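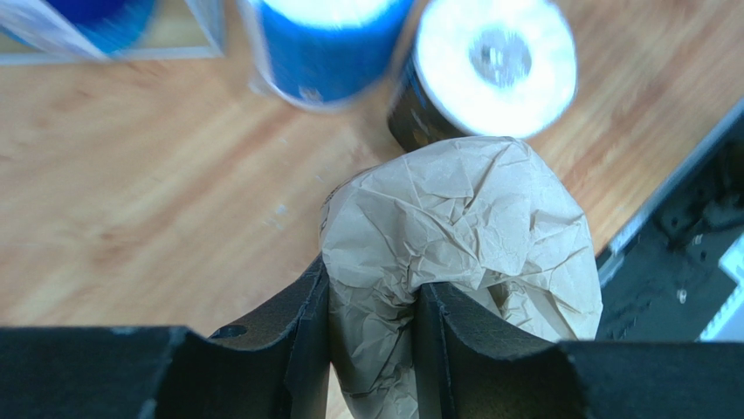
Grasp failure on deformable packaging remains poorly predicted by methods trained on rigid objects. The Rennie project at Celtent studies whether a policy that sees only the view from the wrist can judge, before lifting, if a grasp on a soft or wrapped item will hold. The difficulty is plain enough with a bundle of crumpled kraft paper between two fingers: the paper bulges over the fingertips, the fingers themselves hide much of the contact area, and the outer surface says little about the shape or stiffness of anything inside. Our first result, on a set of 60 wrapped items, is that short corrective demonstrations given by a human operator improve the prediction more than the same number of full demonstrations. We now wish to test whether this holds across operators with no previous experience.

Call for participants: teleoperation study

We are looking for adults to operate a robot arm with a two-fingered gripper by means of a hand controller. No knowledge of robotics or programming is needed. You will be asked to pick up, move and set down household and packaging items on a tabletop, first without assistance and then with the trained policy in control. In the second part you take over only when you judge that the grasp is about to fail. The moment of takeover is the main quantity we measure.

What is involved

Each participant attends 2 sessions on separate days. A session lasts 3 hours, including training on the controller and a break after each block of trials. The full study will collect 700 corrective demonstrations. Sessions are held in the Pellumia building, ground floor, which has step-free access. You will be seated throughout and will remain outside the working area of the arm.

Who can take part

You should be 18 or over, with normal or corrected vision, and able to use a hand controller with either hand. You should not have operated a robot arm before, at work or in an earlier study. People who took part in the Tiltiditz pilot are not eligible, as they have already seen part of the object set.

Data

We record controller input, joint positions, gripper force and wrist camera video. Your face and voice are not recorded. Recordings are stored under a participant number and may be released with the published results — the consent form sets out the terms in full. You may withdraw at any point during a session, and may ask for your recordings to be deleted up to the date of release.

Payment

Travel costs within the city are refunded on production of a ticket or receipt. Payment is made by bank transfer after the second session. Participants who withdraw early are paid for the time attended.

How to apply

Complete the short form at the Pellumia reception desk or request a copy from the Rennie study office. State your preferred hand and any days on which you cannot attend. Applications close on 22/12/2018. Applicants will be told the outcome in writing, and a reserve list will be kept.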